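13/07/2022 -- bench 4, AC source checks

Skelov source on the Clernow load again. Set 68 Hz, left it alone over lunch and it hardly drifted, lovely!
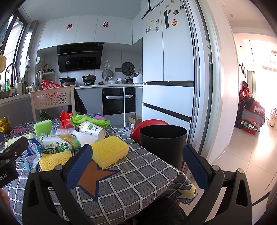 Trigger trouble
The Demchenko scope still misses the first pulse. Swapped the lead -- no change, so I blame the trigger box (sorry, box).

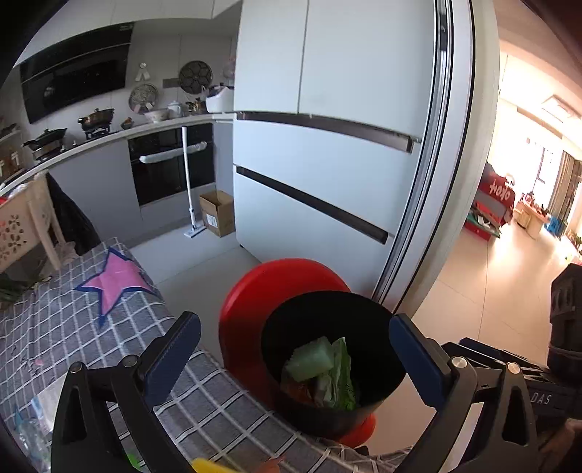 Page last changed: 13:20, rev 6

Logged 1546 points before the Prestov logger filled up. Must clear out the June files. 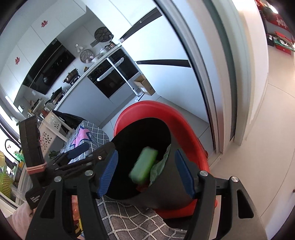

Next
Try three-phase, with the short leads this time.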